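3.2 Surface coverings and the shared kitchen table

The second theme that came up in our home interviews was the table itself, and what people put on it before they start to cook. We had expected talk about recipes and shopping. What we got, to our delight, was long and lively talk about mats, old newspaper, oilcloth and brown paper (Figure 2). Of the 20 households we visited in Inwood, most had firm views on the matter, and several had inherited them.
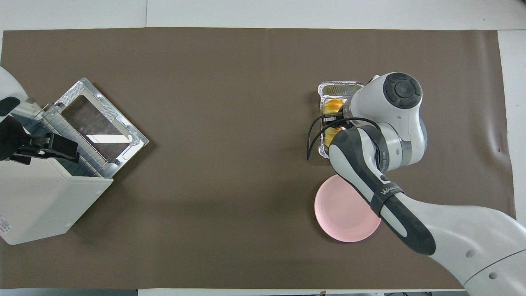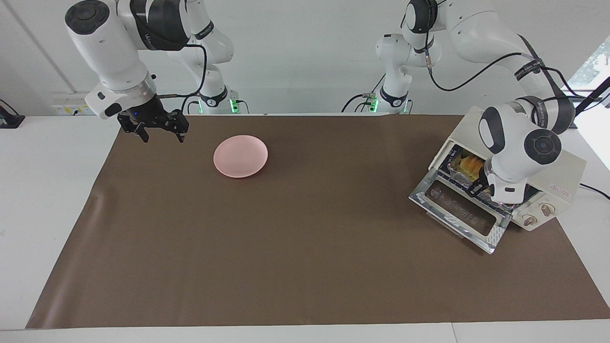
Figure 2. White tabletop with a large brown mat laid over most of it, two views.

Coverings did far more work in these homes than keeping a surface clean. Farzana Khokhar, who carried out the June interviews, noted that putting down the mat was often how a cook claimed the table. Homework was cleared, the mail went on top of the fridge, and children knew to ask before sitting down. One grandmother told us, "Once the paper's down, it's my table." Two households even kept separate coverings for baking and for everything else, and would not swap them.

Colour mattered too, which we found fascinating. Plain brown was favoured for flour work by older cooks, who liked being able to see how much they had spread. Younger cooks leaned toward patterned cloth and wiped it down between jobs. This fits nicely with the earlier Fandon study of rented flats, where coverings were chosen mainly to protect the landlord's furniture – a worry that hardly came up among our owners.

We coded these remarks under two headings, "claiming" and "protecting". Jaqueline Rosales coded the full set of transcripts first, and Khokhar then went through them again without seeing the first set of labels. Where they disagreed, the passage was usually one in which a cook was doing both at once, and we kept both codes. Section 3.3 turns to what happens when the covering comes off and the meal begins.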